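Seasonal flu on the work floor: a talk with Geum-ok Choo

Geum-ok Choo has run occupational health for the Brivwood site since 2019. Her office covers 500 employees on two shifts. We spoke on Thursday, October 31, 2024, in the third week of the site's vaccination round.

She began with timing. "Antibodies take two weeks to build after the shot," she said. "Our peak in absences comes in February. People who wait until a coworker is sick have usually waited too long."

Last season the site recorded 67 absences with flu-like illness. Choo does not treat the figure as a count of flu cases. Few of those employees were tested, and some of them probably had a cold or COVID. "I can tell you who stayed home with a fever. I can't tell you which virus it was."

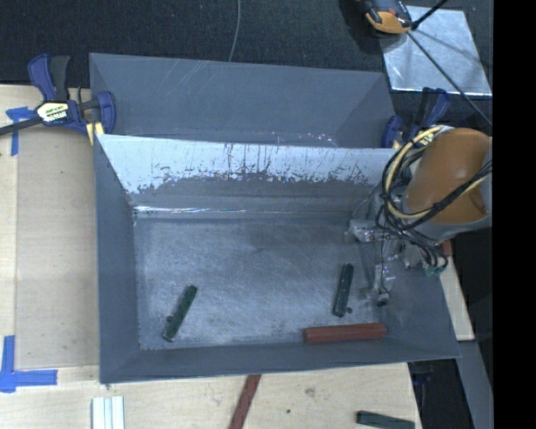

Surface cleaning gets more attention than it deserves, in her view. Flu spreads mainly through the air at close range, and the virus lasts hours to a day or two on hard surfaces. She still asks for shared items to be wiped at shift change. Bare metal like the gray bins, with fine scratches all over the floor of the front one, takes longer to wipe properly than a smooth painted panel, and the disinfectant has to stay wet for the full contact time on the label. "Most people spray and wipe in one motion. That removes dirt. It doesn't do much else."

The return-to-work rule is the part she gets the most questions on. An employee may come back after 24 hours without fever, provided no fever reducer has been taken in that time. Lambros Fragkou, who supervises the late shift, asked for a fixed number of days instead. Choo refused. "Some are fit on day three. Others have a fever on day six. A fixed number is wrong for both."

She advises calling a doctor early in cases of asthma, diabetes, pregnancy or age over 65, as antivirals work best when started within 48 hours of the first symptoms. Trouble breathing, chest pain or confusion call for emergency care.

The next vaccination session is in the Grusham building. Oi-ling Lu keeps the sign-up list.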